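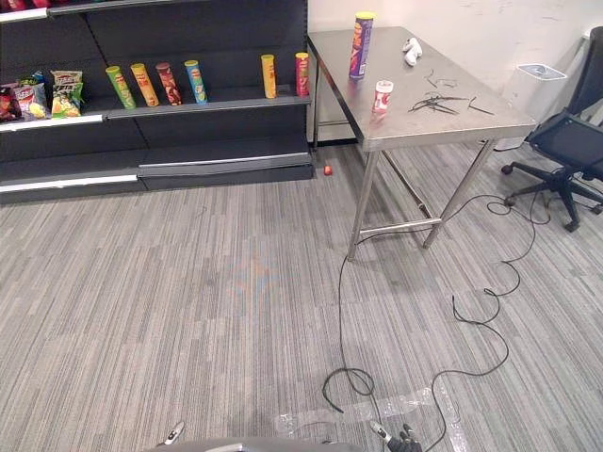

Filipa Cunha wrote on 2022-01-02:

> The parish has asked whether the village shop in Cenosham should
> keep its Sunday opening through the winter. My own view is that we
> should drop it until the clocks change. Takings on Sunday mornings
> don't cover the heating, and the bread order has to be placed by
> Friday night when we have no idea who will be in. I would sooner put
> the hours into a later close on weekdays, when people are coming
> back from Trerance on the bus.
>
> Could people reply to the list and not just to me, please.

Replying to the list as asked. I'm against dropping Sundays altogether. The papers are the reason most of us go in, and if we get out of the habit we'll pick them up at the garage in Pritoria and do the rest of our shopping there too. That happened when the shop shut for the new floor, and it took until the summer to get the trade back.

Could we try 10 until 12 instead of the full morning? One person on the till would be enough for that. I can do 2 Sundays a month myself and I think Marion would do another if asked.

On the bread, the bakery used to accept a change to the order up to Saturday noon. I don't know if they still do. It would be worth a phone call before we decide anything on that account.

The later close on weekdays I agree with. The last bus gets in at ten to six and we lock up at half past five, so anyone on it has to go without milk. Staying open until quarter past would do.

Two other things while I'm writing. The key for the side gate is sticking again and needs oil. And the account book is still at my house, so whoever is doing the February figures should come and collect it. I'm in most evenings after seven.

> I'll put whatever we agree on the door and in the newsletter.
> Filipa

Fine by me. The newsletter copy has to be in by the 10th.

Geoff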